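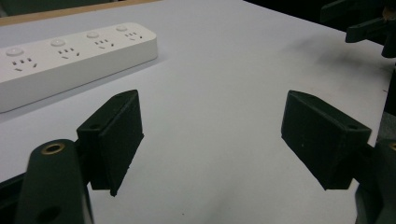 *Fig. 21. Fingers open over the work surface, power strip behind.*

## 7. When the gripper reports a grip it doesn't have

This section covers the fault most owners of the Hekel hand-held gripper meet first: the log says "grip OK" and the fingers have closed on nothing, or on each other. The factory sheet calls this an operator error. We don't agree, and the checks below are written on the assumption that the tool is wrong until you've shown otherwise.

Read section 3 before you open the housing. If the fingers have pinched someone, or moved when no one had touched the trigger, go straight to 7.4 and leave the rest alone.

### 7.1 Before you start

> **CAUTION:** Unplug the gripper at the supply end. The software stop button does not cut power to the finger motor, whatever the label on the screen suggests. Wait until the status light is fully dark.

You will need:

- the small hex key from the Zirkow tool kit
- a block of firm foam
- a clean dry cloth
- the log from the last session, saved somewhere other than the tool itself

Save the log first. A restart clears it, and the "keep history" setting has not been reliable on any firmware we've tried.

### 7.2 Checking the fingers

1. With the power off, open the fingers by hand until there is a wide gap between them, as in Fig. 21.
2. Look at the inner faces. Printed fingers have a slightly rough finish when new. If you find a shiny patch, that finger has been rubbing and should be replaced.
3. Wipe both faces with the dry cloth. No solvent.
4. Push each finger gently from side to side. A little give is normal. A click is not.
5. Check the brass inserts in the gripper arms. An insert that turns with the screw has come loose from the plastic. Tightening it will feel like it works for a day or so. Replace the arm.
6. Close the fingers by hand, slowly. They should meet along their full length. If they meet at the tips only, one of them is mounted on the wrong side - swap them and try again.

**Note:** The Hekel sheet allows thread glue on a loose insert. We tried it on two arms and both let go under load. Don't bother.

### 7.3 Testing the grip signal

Clear the work surface between the fingers for this test. Keep power strips and cables behind the line of travel, and never let a cable cross the closing path.

1. Plug the gripper back in and wait for the ready tone.
2. Run the zero routine with the fingers open. Don't trust a zero taken with them closed, even though the menu offers it.
3. Close on the foam block. The force reading should rise smoothly and then hold.
4. Open, take the foam away, and close on nothing.
5. Read the log. An empty close must be recorded as "no object."

If step 5 gives you "grip OK," the fault is present. Repeat from step 2 once. If you get the same result, take the tool out of service.

If step 5 passes, you are not finished. The fault comes and goes. One of our units gave 164 correct readings and then three bad ones in a row, with nothing changed on the bench. Run the test again at the end of the working day, when the motor has had time to warm up.

| Log code | What Hekel says | What we found |
|---|---|---|
| G3 | Object too soft | Usually a bad zero |
| G7 | Operator released early | Loose insert, most times |
| G9 | Normal wear | Worn finger or a failing sensor cable |

The sensor cable is rated for 4,000 cycles. Ours started dropping signal well before that, so change it at every second service and don't wait for a G9.

### 7.4 If the fingers moved without a command

> **WARNING:** Do not restart the tool to see if it happens again.

1. Pull the plug. Do not reach between the fingers to do it.
2. Move your hands, sleeves and any loose cable away from both arms.
3. Tag the tool "Do not use" and write down the time.
4. Note which outlet it was plugged into and what else was running from the same strip. The Tunelberg supply is said to filter out switching noise. We have seen fingers twitch when a neighboring outlet was turned on, so we'd like that written down every time.
5. Send the log and your note with the tool. A replacement motor board alone is not a fix.

Firmware released in October claims to stop unwanted movement. Until you have run it through 7.3 on your own bench, treat it as untested. The Shimada adapter plate changes the resting angle of the fingers and needs its own zero, see section 9.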